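Home Reviews Nursery Household Forum About

Filed under: Parenting gear > Nappies and laundry

August
By Catriona Niven

Jususum cloth nappy kit, six-nappy starter set

The Jususum is a two-part cloth system: a waterproof outer shell with snap closures, and an absorbent insert that sits in a pocket along the back. The starter set contains six shells, six inserts and a mesh wash bag. I paid $297 for it, delivered, and used it on one child from four months to just past ten months, alongside disposables overnight. I kept a wash log for the whole period because manufacturers' claims about durability are hard to test otherwise.

Construction. The shell is a laminated polyester knit. Leg elastic is enclosed in a stitched channel and can be replaced through a small slit at the front, a detail I wish more makers would copy. There are three rise settings. The lowest was already too short for us at four months, so I can't comment on newborn fit. The middle setting was right until crawling started, at which point I moved up one and left it there.

The inserts are a bamboo and cotton blend, four layers, folded to make eight. They need several washes before they reach full absorbency. The leaflet says five. Mine were still improving at eight, measured by pouring water from a syringe onto a flat insert until it began to run off the edge.

Fit and leakage. Daytime containment was good for up to two and a half hours. Past that, the insert saturated at the front first and wicked at the leg. Adding a hemp booster extended this to a bit over three hours at the cost of noticeable bulk, and at that thickness ordinary leggings no longer fit over the top. Solids were contained on all but a handful of occasions, and those were mostly down to a snap done up one position too loose.

Washing. I ran a short cold prewash, then a main wash at 60 degrees with a full dose of ordinary powder. No softener. Shells dried on a rack in one afternoon in summer. The inserts took a day and a half indoors in winter, and with only six in the set that is the real constraint. Anyone intending to use cloth full time should budget for 25 inserts, which brings the total to $825 at current prices if you stay within the brand.

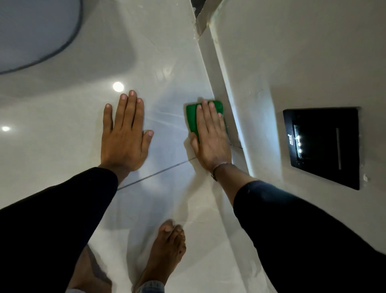

Isla MacRitchie, commenting on the draft, disagreed with me about the inserts. She wrote that she had bought the Jususum shells alone and filled them with flat terry squares from a discount shop, pad-folded, and that the squares dried on the line in a couple of hours because they open out to a single layer. She also found the 60 degree wash hard on the elastic and now washes her shells at 40, keeping the hotter cycle for the squares.

I tried her arrangement for the last three weeks. The terry square is bulkier through the crotch and slower to put together at change time, but the drying figure holds up. It is the cheaper route by a wide margin. I saw no difference in leakage.

Wear. At the end of the log all six shells were still waterproof. Two had slackened elastic at the left leg, and one snap had pulled partway through the fabric. Jususum replaced that shell after I sent in the receipt. The inserts have greyed and stiffened slightly but absorb as before. The mesh bag failed at the zipper in the second month and I replaced it with a pillowcase.

Recommended for part-time daytime use. For full-time use, buy the shells separately and source the absorbent layer elsewhere.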